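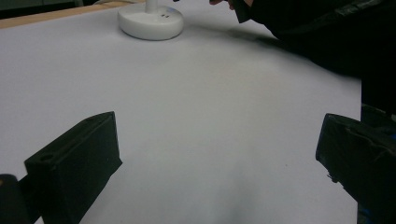 Do I have to re-enrol if I was in a Bastside class last term?
Everyone needs to fill in the form again for the new term, including people who have been coming for years. Your old place is held until Friday, August 16, 2024, and after that it goes to the waiting list in the order the names came in.

The form is at the front desk and takes a few minutes. If your address, phone number and emergency contact haven't changed, write "same" in those boxes and sign the bottom. Please don't leave them blank. Last term we had to ring a lot of people to check.

Fees

A full term is $124, up from $115. Rent on the Donisby Street rooms rose in the autumn and we held the old price for as long as we could. The concession rate stays at $60 and covers pension cards, health care cards and full-time students. Bring the card with you the first time, even if Lies at the desk knows you.

You can pay in two parts. The first half is due when you hand in the form and the second by the fourth week. If that is still hard to manage, speak to Lies Smits. She can set up smaller payments and it stays between the two of you.

Materials are extra in bookbinding and watercolour. The bookbinding kit covers thread, needles, board and a bone folder. If you kept your folder from last time, say so and it will be taken off the price.

What's on

Bookbinding moves to Tuesday nights with Wilma Prins. She is starting with a plain pamphlet stitch, then a case binding that will take three sessions. Beginners are fine in this one. People who have done the case binding before can work on their own project at the back table, as long as it doesn't need the guillotine after 8.30.

Watercolour stays on Wednesday mornings. Adesuwa Usman is taking the class for the whole term. She asks for cold-pressed paper at 300 gsm, and would like people to stop buying the pads of lighter paper from the supermarket, which buckle before you have finished the sky. Willems on the main road has the right stuff in loose sheets and will cut a sheet into quarters if you ask at the counter.

Conversational Dutch has been split into two groups. Jozef Verstraete has the beginners and Roel Postma has everybody else. If you are between the two, go to Jozef's first class and he will tell you where you belong. The textbook is the same one as before, with the green cover. There are four second-hand copies at the desk.

Pottery is not running. The kiln needs a new element and the quote came back at $2,785, more than we had put aside for the whole year. We have applied for a small council grant and should hear in September. Anyone with glazed work still on the shelves can leave it there or take it home in its current state. Unlabelled pieces will go into the box under the sink.

The garden group doesn't need a form. Turn up on Saturday from nine and bring gloves. They are moving the compost bays to the back fence and could use another wheelbarrow.

Parking and doors

The Stendano car park next door is no longer available to us on weeknights. The new owners have put up signs and they are issuing fines. Street parking is free after six, and the 285 bus stops outside the chemist, a short walk from our side gate.

The front door will be locked at 7.15 on class nights. Latecomers should go around to the side gate and press the bell. Give it a minute, as whoever answers has to come down the stairs.

Kitchen

The urn has been replaced. It fills from the top and the switch is on the back. Please turn it off at the wall when the last class finishes and put the mugs through the dishwasher. We are short of teaspoons again, so if some have gone home with you in a lunch box, we'd like them back.

Forms can also be posted or dropped through the slot beside the front door after hours. Don't put cash through the slot.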